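Wer an der Fähre wohnt, wartet anders

Als Treasa Sheehan die Tür öffnet, hat sie die Landkarte schon unter dem Arm. Sie will gleich zur Sache kommen, sagt sie, und dann dauert es doch eine gute halbe Stunde, bis wir beim Thema sind, denn erst gibt es Tee, und erst muss von der Überfahrt erzählt werden, die sie im Juli noch einmal gemacht hat, von Endach hinüber nach Killa und am selben Abend zurück. Sie hat vierzehn Jahre lang über Grenzverträge geforscht, und man merkt ihr an, dass ihr die Orte dabei wichtiger geworden sind als die Verträge.

Das Flussabkommen, um das es in unserem Gespräch geht, füllt in der gedruckten Fassung 200 Seiten. Gelesen haben es die wenigsten, die darüber streiten. „Ich mache da niemandem einen Vorwurf“, sagt Sheehan. „Die Anhänge sind eine Zumutung. Aber im zweiten Anhang steht eben, wer die Fähre betreibt, und wer die Fähre betreibt, der bestimmt in Killa den Tagesablauf.“

In Killa leben 800 Menschen, und ein guter Teil von ihnen hat Verwandtschaft am anderen Ufer. Seit die Grenzkontrollen wieder eingeführt wurden, legt die Fähre nur noch zweimal am Tag ab. Morgens um sieben stehen die Leute schon mit ihren Papieren an der Rampe, manche mit Kuchenblechen, manche mit einem Fahrrad, das drüben repariert werden soll. Sheehan hat sich oft dazugestellt. „Man erfährt in so einer Schlange mehr über Außenpolitik als in manchem Ministerium, und man bekommt nebenbei auch noch ein Stück Kuchen!“

Die Verhandlungen selbst hat sie aus der Nähe verfolgt. Didier Chevalier, der die eine Delegation leitete, beschreibt sie als geduldig, fast schüchtern, einen Mann, der lange zuhört und sich dann an einem einzigen Wort festbeißt. Mit Régis Millet von der Gegenseite sei er anfangs gar nicht zurechtgekommen. „Die beiden haben zwei Nachmittage lang über das Wort ‚Ufer‘ gesprochen. Ich saß dahinter und dachte, das wird nichts mehr. Aber wenn der Wasserstand schwankt, dann wandert das Ufer, und dann wandert auch die Zuständigkeit. Das war schon die richtige Frage.“

Was sie vom Ergebnis hält? Sie schenkt erst einmal nach. Der Text sei besser als sein Ruf, meint sie dann, nur habe man die Fischer zu spät gefragt, und das räche sich jetzt. Solène Gautier, die für die Ufergemeinden am Tisch saß, habe früh darauf hingewiesen und sei höflich vertröstet worden. „Höflich vertröstet zu werden, das ist in der Diplomatie eine eigene Gattung“, sagt Sheehan und lacht.

Ob sie wieder hinfährt? Im Herbst, wenn die Knie mitmachen. Sie möchte bei der ersten Sitzung der gemeinsamen Flusskommission zuhören, und sie hat versprochen, in Endach einen Mantel abzuholen, den sie dort vergessen hat.

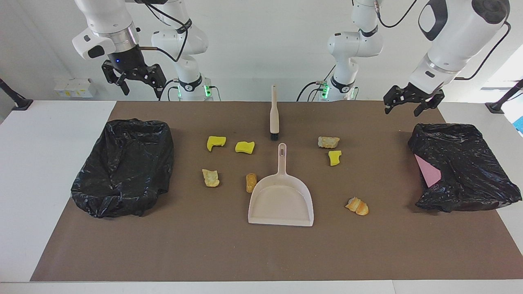 Worüber wird in der Flusskommission zuerst gesprochen?

Auf der Tagesordnung stehen zunächst die Fangrechte der Fischer, danach der Fahrplan der Fähre zwischen Endach und Killa.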